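# Ponlow Countertop Sealer

Ponlow is a clear, water-based sealer for concrete, stone and other porous kitchen counters. It soaks in and dries matte. It does not leave a film, so there is nothing to peel or scratch off later.

Sold in 12 oz and 32 oz bottles. Both come with a flip cap. The applicator pad is sold separately (Jasten pad, white, pack of 3).

## Where it works

- Cast or poured concrete
- Honed granite and limestone
- Unglazed tile and cement grout

Do not use it on laminate, solid surface, glazed tile or engineered quartz. It has nowhere to go on these and will dry as a haze. If you aren't sure what you have, put a few drops of water on the counter and wait 15 minutes. A dark spot means the surface is porous and can be sealed.

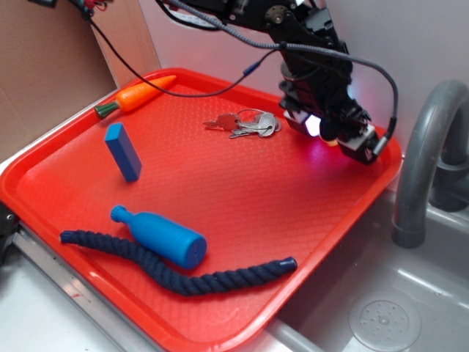 Most wear on a sealed counter happens in the area next to the sink. Water sits there, dish soap gets into it, and soap breaks down any sealer faster than plain water does. Plan on recoating that area more often than the rest. A plastic serving tray with a raised rim, like the red one resting beside the gray basin, makes a good place to set wet glasses and keeps the drips together. Lift the tray and wipe under it once a day — trapped water will mark a counter even through fresh sealer.

## Applying

1. Clean the counter and let it dry overnight.
2. Pour a small amount onto the pad and spread it in straight, overlapping passes.
3. Wait 15 minutes, then wipe off everything still on the surface with a dry cotton cloth.
4. Repeat for a second coat. Raw concrete usually wants a third.

Keep the counter dry for 12 hours. Light use is fine after that. Hold off on oil, wine and citrus for 3 days.

## Coverage

The large bottle covers up to 456 square feet on dense stone in one coat. Concrete takes a good deal more. Rosimeire Prado, who tests our batches, suggests buying the large bottle for any concrete kitchen with an island.

## Storage

Store above freezing with the cap closed. Sealer that has frozen turns lumpy and should be thrown out.

## Changes

2 Aug 2022 — The old Policarpio formula is discontinued. Ponlow can go directly over it after a normal cleaning. Trade orders from the Flikelthorpe warehouse go through Willy Prins, as before.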